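The carrots finally came good

Wednesday, October 21, 2026

I pulled up the last row this morning and I'm still grinning! Three years of forked, stubby, hairy little things, and now I have a bucket of long straight carrots sitting by the back door. I keep going out to look at them.

The big change was the soil. I dug the bed two spades deep in spring, picked out every stone I could find (so many stones) and mixed in a load of sharp sand. No manure this time. I also sowed straight into the ground and left the seedlings alone until they were big enough to thin, and that was hard for me, I'm a fiddler by nature.

The variety is one called Furnton, from a seed swap. The packet said 115 days and I gave them a bit longer. They're sweet right through to the core, and the tops went into a pesto with walnuts that I would eat on anything.
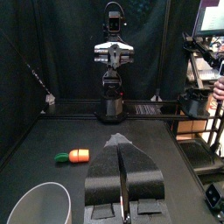 Joni Harju wrote to me after my spring post to say that I was thinning far too late, and that carrots want 2 inches between them before the tops start to tangle. I went out that same evening with scissors and snipped instead of pulling, and wow, what a difference. Thank you, Joni!

Next up is storage. I'm packing half of them in damp sand in the garage and leaving one short row of the late ones under straw, to see if I can still dig a few in December. If the mice find them first, I'll let you know.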